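February 27, 2023. Trailer work, Soylu teaser.

Cut 4 exported at 400 nits. Title card still lands 12 frames late against the score.

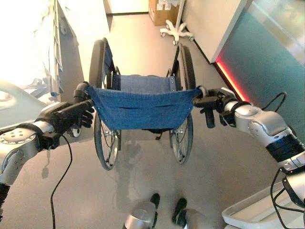

Moved the hangar shot ahead of the Cundon reveal. Black level on the poster art does not match the grade.

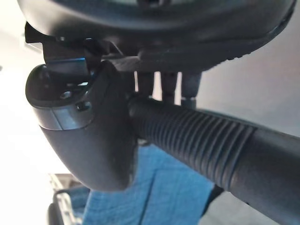 Nermin Aksoy objects that the reveal gives away the sequel's faction and wants it held for the August trailer. Left in for now. 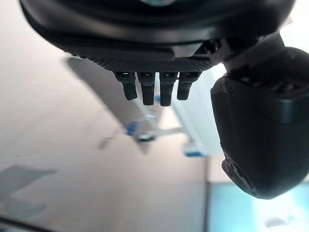
Audio: dialogue stem up 3 dB, choir unchanged.
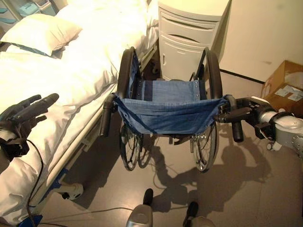 Still open: the Pravov logo, old version or new. Griet Martens has both files.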